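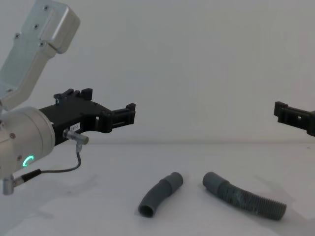 Keep every offcut until the job is closed, one reader wrote under the May page, and write the length on it before it goes in the bin. We have started doing the first half. The writing is still hit or miss.

Kadwood Workshop Pages: Hoses
Posted Dec 28, 2021

Hose pieces take up more room than they should. They don't stack, they roll when you put them on a shelf, and a short one always slides down behind a long one. Over the holiday week we are going through the hose shelf at Plelden and sorting what we keep. The gallery is open to anyone who uses the shelf.

Hose pieces, table
Two pieces, dark gray, on the pale tabletop. A light surface makes it easier to look over dark hose for cracks and flat spots.

Notes on sorting

Look at the ends first. If an end has split or gone out of round, trim it square with a sharp blade and check again. A cut made with dull snips leaves a crushed edge and the clamp will not seat evenly.

Bend each piece gently along its length. Small cracks that don't show when the hose is at rest will open up on the outside of the bend. Anything cracked goes out, even if the rest of the piece looks fine.

Measure the inside diameter as well as the outside. Two pieces can match on the outside and still fit different connectors. Write both numbers on a tag and tie the tag on. Tape comes off in the summer and leaves glue behind.

Lay short pieces flat in a tray. Long ones can be coiled loosely, but don't hang them over a single nail, which puts a kink in the same place every time.

Where things go

Short pieces: bin 17, bottom shelf, Plelden.
Coils: the wide shelf on the Whitfield side.
Clamps and connectors: the small drawers under the bench. Please put them back by size.
Scrap: the box next to the door. It is emptied every 2 weeks.

If you took the long coil tagged 1562, please bring it back or leave a note on the shelf saying how much of it is left.

Other galleries: Clamps and Fittings, Cord and Rope, Shelf Brackets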